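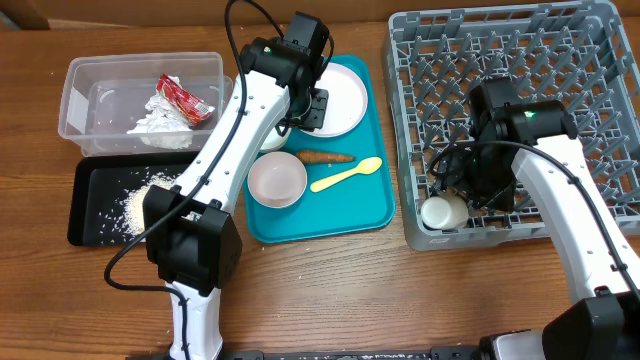 The Kovács canteen had fed 200 people by two o'clock, and Shu-fen Peng loved it best when they had all gone.

She loved the trays! Every one that came back through the hatch was a letter somebody had left lying open. Soup drunk to the last drop and the bread untouched – a man with a sore tooth. Three spoons and one bowl – friends, or a mother with small children. She had worked the washing-up table for 14 years and she still hurried to it after lunch, sleeves already up, wanting to know.

"It's only dirty plates," said her nephew, who was helping until his course began in Premitz.

"Only!" said Shu-fen. "Come and look at this teal one."

He came, dragging his feet a bit.

"Well, they've left the carrot," he said.

"They've left a whole carrot. Who puts a whole carrot on a tray, next to the cups, and then doesn't take a single bite?" 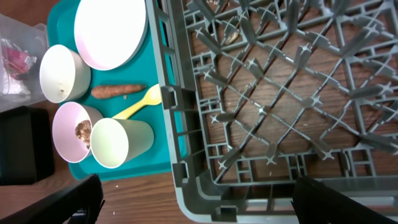 The teal tray, with the carrot and the yellow spoon, beside the grey rack.

He thought about it properly, which delighted her. "Someone who promised they'd eat one," he said at last. "Promised their wife, maybe."

"Oh, that's good! And the spoon?"

"The spoon's for a child."

"Then the carrot is for a horse," said Shu-fen, and now they were both off. There was a horse at Brorix farm, past the level crossing, a grey thing with a terrible temper, and a little girl who went every afternoon to stand at the gate. She would be halfway down the lane by now, feeling in her pocket, finding nothing.

Her nephew had picked up the carrot. It was rather wrinkled, but horses aren't fussy.

"How far is the crossing?" he asked.

"Ten minutes, if you run."

He was still wearing his apron when he went out of the door, and Shu-fen, laughing, reached for the first cup.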